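Temcombe Residents' Help Exchange
Section: Household Records and Utilities
Responding to a water account adjustment after a change of meter
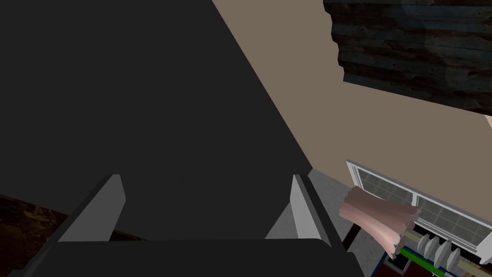

Gripper with two light gray fingers, computer rendering.

Question

I am seeking guidance on the correct procedure for disputing an adjustment to a residential water account. The property is a two-story house on the Whiteley side of Temcombe, and I have been the account holder for 4 years. In the spring the supplier replaced the meter in the front yard. The contractor left a card stating the final reading of the old meter as 2,472. No opening reading for the new meter was written on the card, and I did not think to look at the dial myself.

The next two bills were in line with previous ones. The third bill included an item described as "adjustment, prior meter," and a covering letter stated that the old meter had been closed at 3,308. The letter gave no explanation of the difference between that figure and the one on my card. I telephoned the billing office and was told that the system figure is the one that counts. The representative was courteous but could not say who had entered it or when.

My questions are as follows. Is the card left by the contractor regarded as a valid record? Am I obliged to pay the adjustment while the matter is under review? Should I address my complaint to the billing office or to the contractor, whose name on the card is Cleken? I have retained the card and all of the bills, and I keep household accounts in Sistix, so I am able to produce a history of payments if one is required.

I would prefer to resolve this in writing. I would also be grateful to hear from any resident who has received a similar letter, as a neighbor two doors away had a meter replaced in the same week and is still waiting for a corrected bill.

Posted September 2, 2018

Answers (3)

Answer 1, marked as helpful by the person asking

The complaint should be addressed to the supplier. Your agreement is with the supplier, and the contractor was working on its behalf. Writing to Cleken directly is unlikely to do any harm, but it should not delay your letter to the billing office, and you should not accept a suggestion that you take the matter up with the contractor yourself.

With regard to the card, it is evidence of what was recorded at the time of the replacement. It may not settle the question by itself. A digit can be misread, and a contractor can copy the reading from the wrong job sheet. It does, however, place you in a reasonable position to ask the supplier what its own figure is based on. I would request the following in a single letter:

The closing reading of the old meter, the date it was taken, and the name or work number of the person who took it.

Any photograph of the dial made at the time of removal. Many contractors are required to take one.

The serial number of the removed meter. Compare this with the number printed on your earlier bills. In my own case the serial numbers did not match, and the closing reading belonged to another property on the same street. The correction was made within one billing period.

The opening reading of the new meter.

Enclose a copy of the card and keep the original. State the amount you dispute and the amount you accept. On the matter of payment, read the section on disputed charges in your terms of service before you decide. In many agreements the customer is expected to pay the undisputed part by the due date, and the remainder is placed on hold once a written complaint has been logged. Ask for the hold to be confirmed in writing. Where no such provision exists, it may be safer to pay in full and mark the payment as made under protest, particularly if a late fee would apply.

Please also check the units. Some older meters register in hundreds of gallons and some newer ones in cubic feet. A conversion carried out at the wrong stage can produce a closing figure that looks plausible and is wrong.

Ryan Garside

Answer 2

I had the same thing and just paid it. The amount was under 200 dollars and I did not consider it worth the correspondence. They did put me on a monthly plan when I asked. You may wish to inquire about that.

Answer 3

I agree with the first answer in general, with one addition. Before writing, shut off every tap and appliance in the house and watch the new meter for a quarter of an hour. If the dial moves, there may be a leak on your side of the connection, and the supplier will almost certainly raise this in its reply. It is preferable to have the result noted in advance, with the time and both readings.

I would also recommend against sending the full payment history from your accounting program. The dispute concerns a reading and your payments are not in question. Two or three bills from before the replacement, showing normal use, will be sufficient.

If no reply is received by November, ask for the complaint to be passed to the next stage of the supplier's procedure. The address for this is normally given on the reverse of the bill, in the small type below the payment slip.

Reply from the person asking

Thank you. The serial number in the letter differs from the one on my earlier bills in its last two digits. I have written to the billing office today and enclosed copies of both. The neighbor has been advised to check as well.

This question remains open to further answers. Residents are reminded to remove account numbers before posting.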